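**Noltik puts its hand-held grippers on a Monday service schedule**

Noltik has moved the upkeep of its two-gripper recording station out of the hands of whoever happens to be free and onto a fixed weekly schedule. The change took effect in December, after a run of recordings had to be thrown out for what the company says was a mounting fault on one of its grippers.

The station is a pair of hand-held grippers and a white table, set up on the upper level of the company's brick-walled loft. A person works the grippers by hand, and the recorded motion is used to train the two-arm packing cell that Noltik is building for Dratow, a mail-order parts supplier. Each gripper has its own camera and carries a cube printed with black square markers, which lets the tracking software work out where the tool is and how it is turned.

Leen Majali, who looks after the station, said the old arrangement was fine while the pair was used a few hours a week. By fall it was in use most of the working day, and small problems were being passed from one shift to the next.

"People would feel a bit of play in a jaw and get used to it," Majali said. "Then the next person would feel it and think it was supposed to be like that."

The fault that led to the change was a loose screw under a marker cube. The cube could shift by a very small amount when the gripper was set down hard, and the software kept reporting a position as if nothing had moved. Of 684 recordings made over the period in question, 74 were discarded. The rest were checked against a reference and kept. 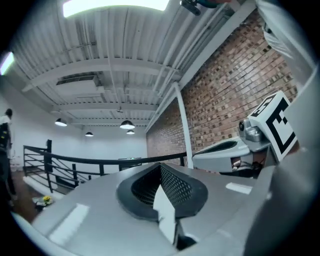 How long does the weekly service take?

It takes 39 minutes for the pair when no parts need replacing. Replacing a finger pad adds a few minutes, and replacing a cube adds more, as the gripper then has to be calibrated again from the start.

The work is done at 8 a.m. on Mondays, before the first recording. The sheet taped up at the station has 13 steps, in an order worked out by Majali and Najwa Abou Jaoude, a technician who came over from Nowicki, the machine shop that makes Noltik's housings. It begins with both grippers powered down and unplugged.

The finger pads are first. They are wiped with a damp lint-free cloth and looked at from the side under a work light. A pad with a nick at the tip comes off, even if it still closes properly, and its mate on the same gripper is changed at the same time. Old pads go in a bag with the date on it. Solvent is not used, after an early batch of pads went tacky.

Next come the jaws. Each one is opened and closed by hand through its full travel, slowly, and then closed on a feeler gauge at three points. Uneven closing usually means grit in the slide. Abou Jaoude clears it with a soft brush and puts back a very thin film of dry lubricant. Oil is kept away from the station altogether.

The cubes are checked last among the mechanical parts. The screws are brought up to a set torque and marked across the head with a paint pen, so that a broken line shows movement at a glance. The printed faces are wiped dry. A scratched or lifted face means a new cube, and the old one is not glued back.

After that the grippers are plugged in and the camera lenses are cleaned with an air blower. A cloth is used only if the blower leaves a mark. The cables get a look along their whole length, with most attention to the last few inches before each plug, where they have failed twice.

The final step is a test run. One person picks up both grippers, brings the tips together over the center of the table, holds them there, and then handles a piece of soft packing material for two minutes. The software compares the distance it reports between the tips with the distance measured at calibration. If the two do not agree, the station stays closed until the cause is found.

Soft material was picked for the test because a rigid block can hide a fault — a block holds the two tips in line even when one jaw is slightly off. Crumpled packing gives way, and the person holding the grippers can feel which side is lagging.

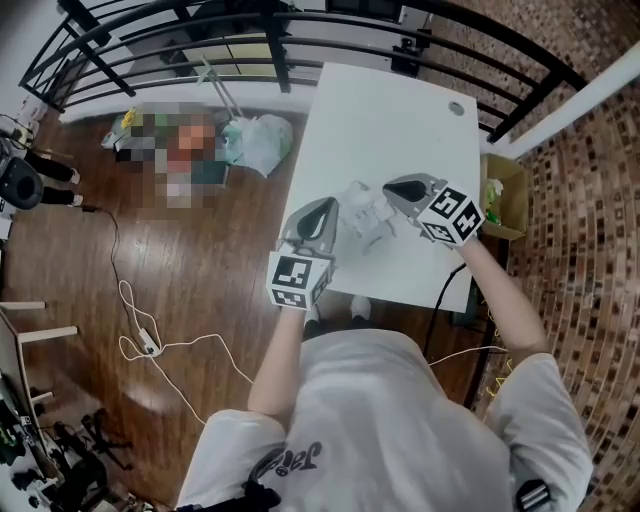
*The two-gripper station in use at the white table on Noltik's upper level.*

Small repairs are done on site. Anything inside the housing goes back to Nowicki, which has agreed to a three-day turnaround. Noltik has ordered a third gripper as a spare so that recording can go on while one is out. The software side is handled by Voltton, a two-person contractor that wrote the tracking code and has since added a warning for slow drift. The warning does not stop a recording. It puts a yellow flag on the file, and somebody has to look at the flagged file before it is used.

Majali said she had asked for the warning to stop the recording outright and still thinks it should. Voltton's view is that the limit is set too tight for that at present and would halt work several times a day. The two sides will go over it again when there is more data from the new schedule.

There was some grumbling about losing recording time at the start of the week. Abou Jaoude said it has mostly died down. "It used to be that you lost an afternoon and didn't know when it was coming," she said. "The morning check is at least on the calendar."

So far the schedule has turned up one worn pad and one screw with a broken paint line. The screw was on the same gripper that caused the earlier trouble, and the threads in its mount have been fitted with an insert. A cable was also replaced as a precaution. No recordings have been discarded for a mounting fault under the new schedule.

The packing cell itself will need a different routine, since its grippers will be fixed to powered arms and will see longer hours. Majali is drafting that sheet now. She expects the pad and cube checks to carry over with few changes, while the cable check will be longer and will have to be done with the arms locked out — Dratow has asked that its own floor staff be trained to do it.

Noltik plans to send the first version to Dratow with the cell's installation papers. The Monday sheet for the hand-held pair is to be reviewed once the spare gripper arrives.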